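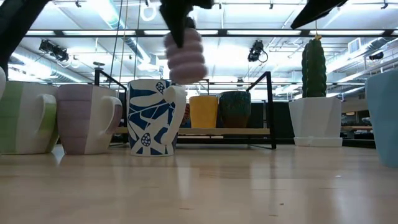 Tea stains in old mugs?

Daryna Hnatiuk
My mugs have a brown ring that dish soap won't touch – any ideas? I've been scrubbing for 10 minutes a night.

Valentyna Kovalchuk
Baking soda paste on a damp cloth! Mine came up great, even the ones from Zokdale.
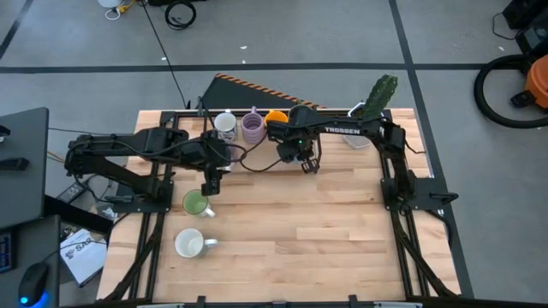

Does it scratch the glaze? Go gently and it shouldn't, but skip any gold trim.

I let the paste sit for 4 hours once, probably overkill.

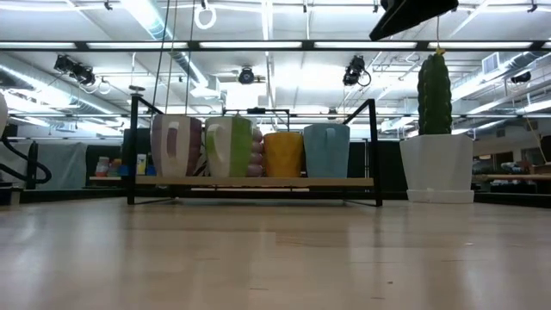
Gillport13 says denture tablets are way easier, drop one in with warm water and go to bed.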